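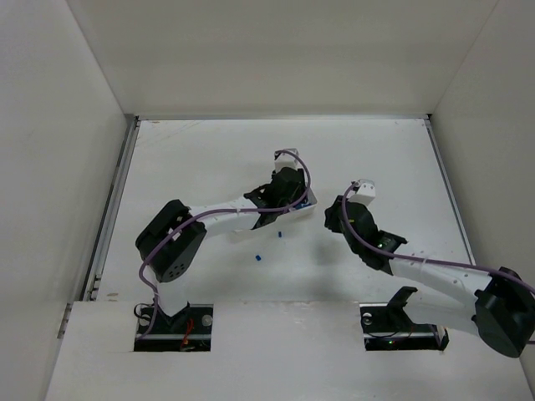
How early should I start setting up before visitors come in?
Give yourself 38 minutes, and more if it's your first open day with the two-arm cell.

Section 2. Getting the demo ready

I've run this block-sorting demo at Boltholm every December, and this order works for me.

1. Turn on the main switch and wait for both arms to finish their self-check.
2. Open the Tasetti panel and load program 1112. The number next to it is last year's version — skip it.
3. Put the small white container under the left arm's reach and set a couple of blue blocks on the white surface in front of it.
4. Run one full cycle at slow speed and keep your hand near the stop button.
5. Follow the purple cables with your eyes while the arms move. They should swing freely and never snag on a gripper.

Note: We printed 700 handouts at Brandent last time and ran out before lunch, so order extra!

Caution: Kids love to reach for the blocks. Press stop before anybody's hand goes over the surface, yours included.

6. When the slow run looks good, go to normal speed and open the doors.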